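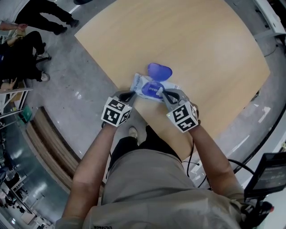 ## 3. Construction of the hand-held grippers

The Lomley grippers were built in a shared workshop with the tools any member may book: two printers, a drill press and a soldering bench. We set ourselves the limit that no part should need a machine outside the building. The housing is printed in two halves and screwed together from the underside. An earlier version, made in October, was glued, and had to be broken open whenever a finger linkage jammed.

Each gripper carries a white cube printed with black-and-white fiducial patterns. The cube is fixed above the handle, where the operator's wrist seldom hides it, and its pose is solved separately for the left and right hand. Pose errors were largest when both forearms reached towards the middle of the table, as they do when a package is held from both sides (Figure 1). Plastic wrapping was kept in the task set for this reason - it gives way under the pads, and the operator tends to correct with the wrists.

### 3.1 Finger pads

The pads are black with a fine diamond mesh on the gripping face. Smooth pads were tried first and let thin wrapping slide. The mesh holds better but collects dust from the floor, and we wiped it down after every 4 recordings. Pad wear was logged by hand in the same sheet as the battery changes.

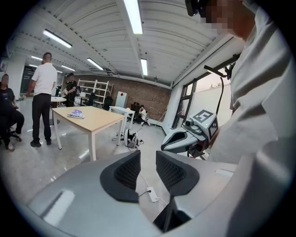
### 3.2 Recording and rejected data

Recordings were made in the main room during normal opening hours, with other members passing through. The control script, Akari, starts both grippers from one key press and writes a shared clock value to each file. We collected 2000 recordings, of which 1407 were kept. Most of the rejected ones failed on clock drift between the two hands, a fault later traced to a loose connector in the right housing.

Cable length remains a nuisance. A full turn of 360 degrees at the wrist is possible on the bench but winds the cable round the forearm in use, so operators were asked to step round the table instead.

**Figure 1.** Two-handed grasp of a plastic-wrapped package with the Lomley grippers, seen from above.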